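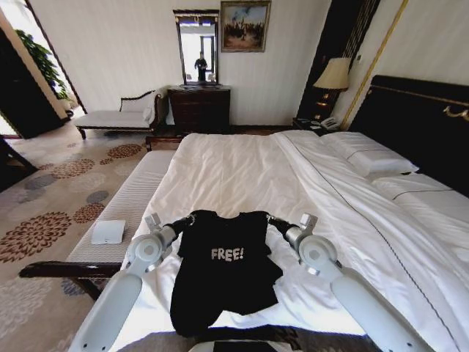 Two arms, one T-shirt, one very large bed.

Posted on November 7, 2022 by the Drikell blog

So I've finally sat down with the budget for the folding project, and I'm far more cheerful than I expected to be! When I started pricing this up in July I had one column in the spreadsheet, headed "robot", and I thought that would more or less cover it. There are now 101 rows. Most of them are tiny (cable ties, a decent power strip, tape for marking the floor) but they do add up, and I wish I'd begun with the small stuff and worked upwards.

The big choice was whether to buy the arms or hire them. Bezerra will rent out a pair by the month, and Faltodia sells a pair outright with a longer wait for delivery. I went back and forth on this for weeks. Hiring looks cheap until you stretch it over a whole season of testing, and then you're paying for arms while you fix your own software, which in my case is a lot of the time. Buying won, just. I've put £3954 down for the arms and mounts, and another £2000 that I'm not allowed to touch unless something breaks.

Grippers get their own line, and I'd urge anyone doing this to do the same. Cloth is hard on them in a way that boxes and bottles aren't. You want fingertips that can pinch a single shoulder seam without letting it slide, and they wear. I've budgeted for two spare sets and I may well go back and make it more.

Then there's space, which I'd left out completely (I know, I know). A T-shirt held up by the shoulders needs more room than you'd think, and the arms have to reach down to a flat surface and out to the sides as well. A bed is a lovely thing to work over, wide and soft, but it's low, so check the reach figures against your mattress height before ordering anything. I had to swap to the longer mounts after measuring mine, and that added a fortnight to the plan.

Oh, and clothes! Budget for clothes. Dark shirts on white bedding are a treat for the cameras, but you need pale ones too, plus thick ones and stretchy ones, and a few that have been through the wash too many times. Charity shops are brilliant for this.

Still to settle: the Gustalden service plan. It covers call-outs but not parts, and I can't decide if that's worth a yearly fee. If you've got one, tell me how you're finding it. I'm holding row 101 open until I hear back.

2 comments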